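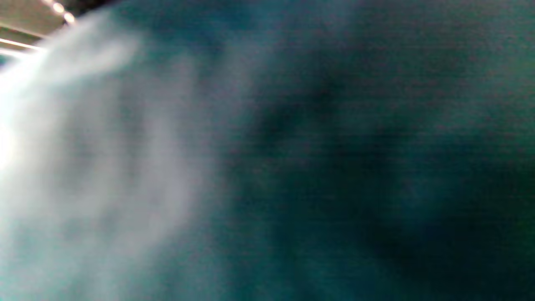
Does a dark garment need to be folded differently from a light one?
The fold is the same, but seams are harder to find in navy or black cloth, so the sorting light matters more. Set the lamp to one side, low enough to throw a shadow along the stitching.

Most instructions for folding a hooded top begin with the garment already flat. In practice it leaves the basket as a heap, and the slow part of the job is finding the shoulders. Tymofii Panasiuk, who writes the folding sheets for the Komstead laundry service, treats this as a separate operation. His sheet calls it opening.

Opening starts with the hood. It is the thickest part of the garment and tends to fold over on itself, hiding the neckline. A navy top bunched on a white table, its upper lobe turned over like a hood, is a typical starting state. The basket stays on the right, within reach, with the next piece inside. 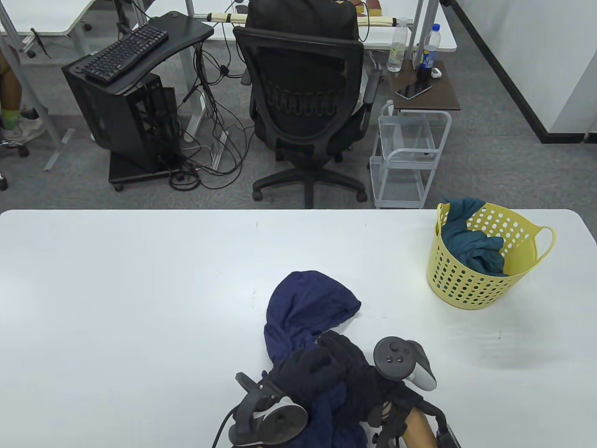 Spreading and squaring
Grip the fabric at two points and pull outward until the body lies flat. Sleeves go out to the sides, one at a time. The hood is turned up toward the back of the table, away from the person folding. Panasiuk allows 20 seconds for this stage and 3 folds after it: left side in, right side in, hem to collar. The hood goes down last.

A rigid basket with perforated walls suits the work. Cloth can sit above the rim without the sides bowing, and the handles leave a clear grip when the basket is full. White tabletops show lint and specks, so Komstead wipes them between loads.

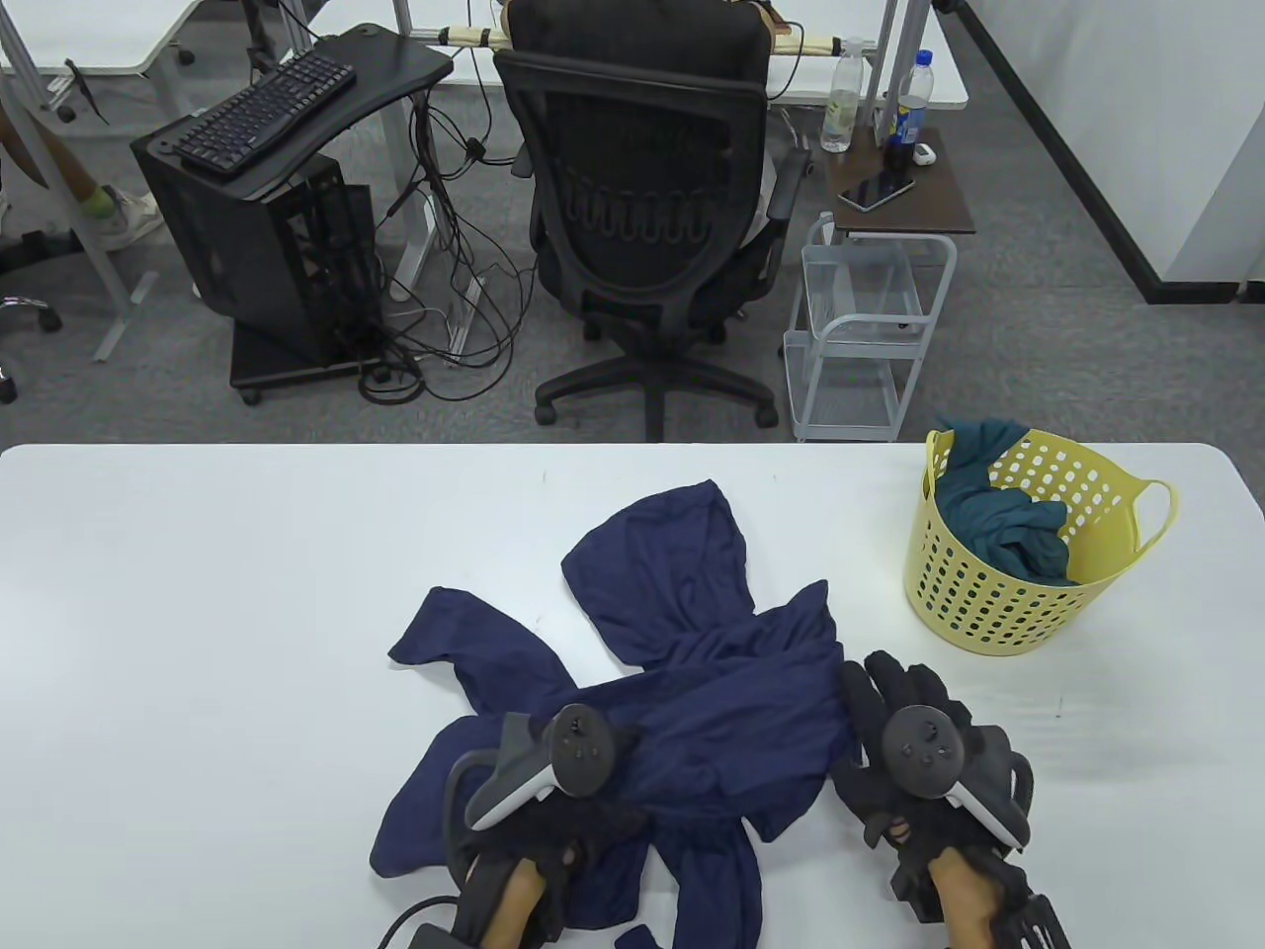
How large should a folding table be?
Wide enough for both sleeves at full spread, with room left over for the basket. Danai Kokkinos, who fits out laundry rooms for Stirkent, specifies a depth of 1000 mm and rounded edges that will not catch knitwear.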